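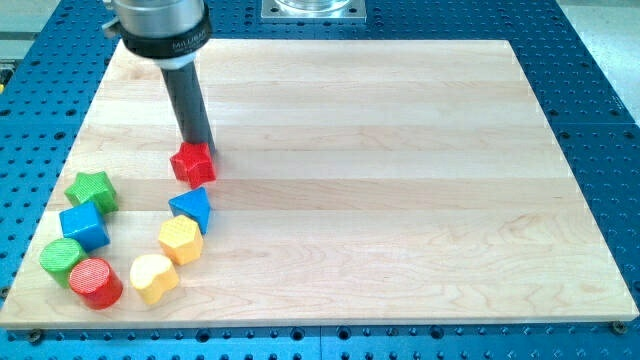

Tegan Hapeta wrote that the blocks had begun to slide whenever the play board was moved, and asked whether it should be oiled again before Friday or left alone.

Ticket 1555
Category: Play equipment, surfaces
Site: Clornden Early Learning Centre, Room 7
Status: Resolved, monitoring

Initial response (Fuseini Sarpong)
Thank you for your report. Please do not apply further oil at this stage. The board is pale timber laid in planks, and excess finish can sit on the surface for some weeks. Kindly confirm which product was used in March, and whether the textured faces of the shape blocks feel greasy to the touch.

Reply from site
The product was Darko board oil, two coats, applied 16 hours apart. The blocks do feel slightly greasy, the star and the triangle more than the others. Staff have been wiping them with a dry cloth only.

Action taken
1. Board wiped along the grain with a cloth wrung out in warm water and mild soap, then dried by hand.
2. Blocks washed in the same solution. A soft nail brush was used on the textured faces, as residue collects in the fine pattern.
3. Board and blocks left to air for 36 hours before being returned to use.

Result
The site reports that blocks now stay in place when the board is carried level between tables. Some movement remains when it is tilted — this is to be expected of a smooth surface and is not considered a fault.

Further query
The site asked whether a clear non-slip film could be fitted. Film is not recommended on timber that has been oiled recently, as the edges tend to lift and can be picked at by children. A removable mat may be requested through the Trido catalogue under general supplies.

Follow-up
Shakuntala Singhal will check the board at the next room visit. If the colour of the planks has become uneven, please add a note to this ticket and leave it open. Replacement blocks are held at the Gorko store and may be ordered singly.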